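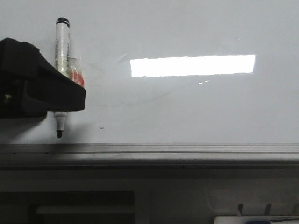

Last updated: September, 11.30 am

I will defend the whiteboard to anyone who'll stand still long enough. My sister-in-law's house in Lennox runs on a shared calendar app, and good on her, but I've got 417 unread notifications on my phone and I'm not going looking for the dentist in there. A big white board and a marker with a black cap, that's my system!

People say it's messy. Well, yes (ours has had "ring Koston re gutters" on it since autumn, and by now it's practically furniture). But you walk past it with your toast and you read it whether you meant to or not. My phone has never once managed that.

I'm fussy about the marker, mind you. Black felt tip, none of your lime green, which you can't read from the hallway. And put the cap back on! I've chucked out more than 30 dried-up ones over the years, and I blame the kids for most of them.

The colour-coded crowd can keep their apps. I'd still like to know who wrote "cheese???" in the corner, and whether we ever bought any.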